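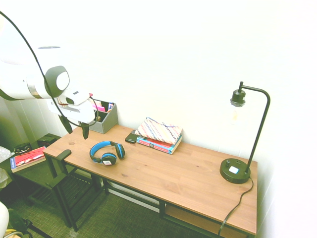

Figure 4.1. Arm over the desk cell, gripper open above the left end of the desk. Loose items, desk lamp and organizer in the work area.

Unit 4. Case study: contact with a standing object during a lateral move

4.1 Background

The case comes from the Pirkow teaching lab. The cell uses one arm with a two-finger gripper over an ordinary desk, running the Katen motion planner with the Trorix joint controller. The task is to pick small items off the desk and place them in the organizer. The item positions change between runs. The desk, organizer and lamp are treated as fixed.

The fault occurred on the return leg of a place move. The gripper had released its item and was traveling toward the right end of the desk at 80 mm/s. A finger touched the vertical stem of the lamp. The controller did not stop. The arm pushed the lamp until the operator pressed the emergency stop. Damage was limited to a bent fingertip and a cracked lamp socket, both since replaced.

4.2 What the log shows

The controller logs joint torque and position at 1,000 samples per second. Three entries matter:

– Sample 0: first torque deviation on the wrist joint, above noise but below the contact threshold.
– Sample 649: threshold crossed, contact flag raised.
– Sample 655: contact flag cleared by the filter.

The flag was up for 6 samples. The stop routine requires it to stay up for 20. At the logged speed the gripper moved just under 52 mm between the first deviation and the flag. A slender stem on a heavy base gives way slowly when pushed near the top – the lamp tilts, and the force on the finger stays low for most of the travel. The same threshold had passed its acceptance test, but that test used a rigid block clamped to the desk.

4.3 Causes

Work backward from the contact. Each item below is a separate cause and has its own fix.

(a) The collision model was out of date. The lamp was entered in Katen as a cylinder matching its base. The stem and the horizontal arm at the top were left out. The planner therefore considered the space above the base to be free and routed the return leg through it.

(b) The contact threshold was set for a stiff obstacle. See 4.2.

(c) The filter and the stop routine were tuned separately. The filter was set to reject short torque spikes from the gripper closing. Its output was then fed to a routine that assumed unfiltered input.

(d) The payload setting was wrong. After release, the controller still held the mass of the picked item. This offset the torque estimate in the direction that hides a light contact.

Students often name (a) as the root cause and stop there. Correcting (a) would have prevented this event but would leave the cell unable to detect contact with anything absent from the model. Look again at Figure 4.1. The headphones have a headband that curves upward from the desk, the pouch sits on a book and adds height, and the lamp's cord runs over the rear edge. A model built from footprints on the desktop gets all three wrong in some respect.

4.4 Corrective measures

1. Model every standing object to its full height, including overhanging parts. Add a margin of 30 mm on all sides.
2. Treat cords as keep-out zones. Route the arm's own cable so that its loop stays clear of the work area in all planned poses.
3. Repeat the acceptance test with a compliant obstacle: a thin upright rod on a free-standing base.
4. Latch the contact flag. Once raised, it may be cleared only by the operator.
5. Update the payload at the moment of release and log the change.
6. Limit lateral speed to 40 mm/s whenever the gripper is below the height of the tallest object on the desk.

Measure 4 will cause false stops. In the Pirkow cell there were around two per hour after the change, nearly all at gripper closing. The correct response is to mask the flag during closing only. Raising the threshold brings cause (b) back.

4.5 Exercises

1. Compute the travel between the first deviation and the flag at 40 mm/s, assuming the same delay in samples. Explain why that assumption is weak for a tilting obstacle.

2. Sketch the collision volumes you would enter for the lamp in Figure 4.1. State which parts may be merged and what free space is lost by merging them.

3. The Jurčo rule, used in this course, requires that every protective function be tested with the softest obstacle it is expected to detect. Apply it to the organizer and to the headphones. Which needs the lower threshold?

4. Cause (d) has no effect on position accuracy at low speed. Describe a check, run before each session, that would still reveal it.

Hand in exercises 2 and 4 with units on all quantities.

Related course material
Unit 2. Torque sensing and friction compensation
Unit 3. Collision models for cluttered desks
Unit 5. Stop categories and restart procedures
Lab sheet: setting the payload in Trorix

Last updated: Saturday, July 13, 2024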